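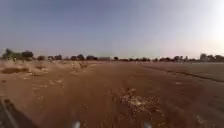

Open dirt ahead of the rover, with dry grass tufts to the left and a dark ridge line running off to the right.

Home | Field Notes | Interviews | Hardware | Contact

The Vutura project teaches a ground rover to cross unpaved land by having a person drive it remotely and training on the record. We spoke to the lead operator at the Kutcombe site in July.

Each drive is logged as paired video and stick commands. "The policy sees what the rover sees and learns what the hand did," the operator said. "If the hand is sloppy, the policy is sloppy." The set now holds 800 drives, of which 32 were thrown out for dropped commands.

Operators work from the onboard view alone. Standing beside the rover was tried early on and abandoned. "You steer around things the camera hasn't picked up yet. The model can't learn from that."

Ridges and clumps of debris get the most attention. The operator slows before the obstacle, commits to one side and holds the turn. "Late corrections are the worst data we have. I would sooner stop and log a stop."

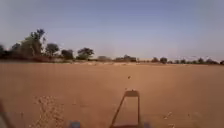

Flat sand toward the tree line, the shadow of the rover's upright frame in the foreground.

Flat ground has its own trouble. With few landmarks close by, operators drift and then overcorrect. Koivisto, the control package the team uses, smooths the stick input over 400 milliseconds, and both the raw and the smoothed signals are kept. Training uses the raw one. "Smoothing hides the delay, and we need the delay in there."

New operators do 14 practice drives before anything of theirs is kept. Asked what comes next, the operator named Brutaditz, a second site with steeper ground. The same rover will go, with the same camera mount. "Change the mount and you start the set over."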